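Remote Demonstration of Household Tasks in Simulation
Cyril Hollis
Project report, July 13, 2018

1. Setup

The goal of the Colulix project was to record demonstrations of simple tabletop and floor tasks in a simulated apartment, with a human operator driving a two-armed robot through a handheld controller. Rendering and physics ran in Clirnix. Each arm was commanded separately, and the operator switched between a view from the robot body and a view from the wrist.

The wrist view was used for the last part of each approach. The operator lined up the gap between the fingers with the target, stopped, and then closed.
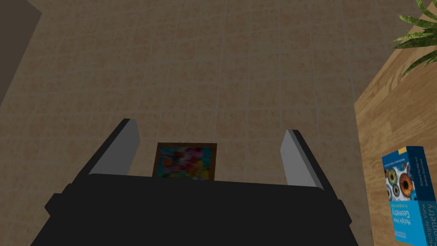
Closing speed was fixed. An early version let the operator vary it with the trigger, but the recorded finger positions were noisy and the setting was removed in April. Commands and joint positions were logged at the same time step, so no resampling was needed before training.

2. Recording

Two operators recorded 626 demonstrations over 9 sessions. A run was discarded if an arm reached a joint limit or if the operator released the controller before the end of the task. Discarded runs are not part of the total.

Depth was the main source of error in the body view. Operators tended to stop short of the table and then correct downward in small steps.

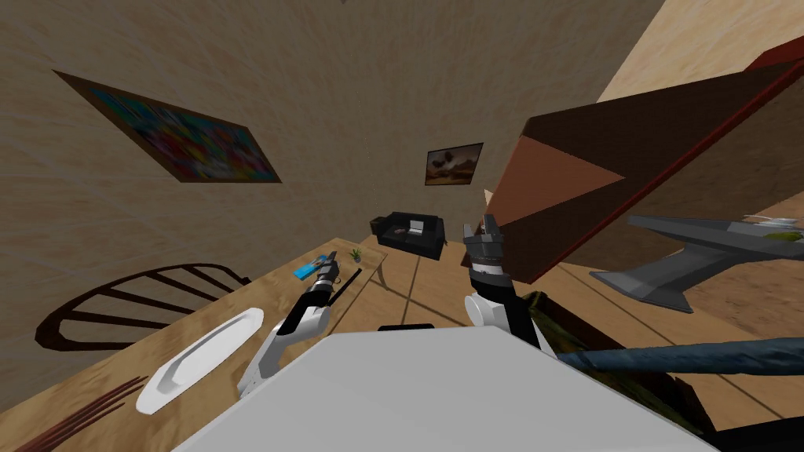

These corrections appear in the logs as short pauses followed by slow vertical motion. We kept them in the training set. Trimming the pauses automatically with the Akbari filter also removed the stops made on purpose before closing, and the two cases could not be separated by duration alone.

3. Remaining work

The Hostelness room layout still has to be recorded with the same controller settings. Camera tilt should be logged with each run.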